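What an Open Day Should Show

When Nultell opened its workshop to visitors one Saturday in March, I expected a show. I had seen such demonstrations before: music, a dancing machine, a man with a microphone. Instead I found two robot arms, a small cake on a plate and a card with the word "Handmade" on it.
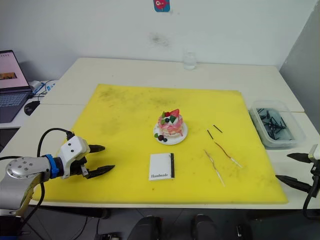 By Oriana Echeverría
Opinion | 4 min read

I must confess that I became impatient at first. We were 27 visitors, and we had paid nothing, so perhaps we had no right to complain. But Nnamdi Wike, our guide, did not hurry, and he did not promise us a kitchen without cooks. He let us look and ask.

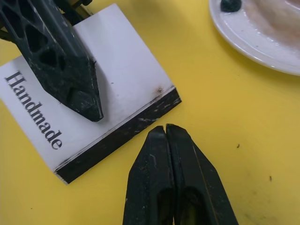
I believe that more companies should receive the public in this way. A finished film teaches us very little about a machine, for it leaves out the waiting. In the workshop one sees the scratches on the fingers and understands that much practice stands behind a small movement. My neighbour from Barrientos, who is 47 and bakes for a living, told me she came home less afraid and more curious. I felt the same on the bus, and I would gladly go again next spring.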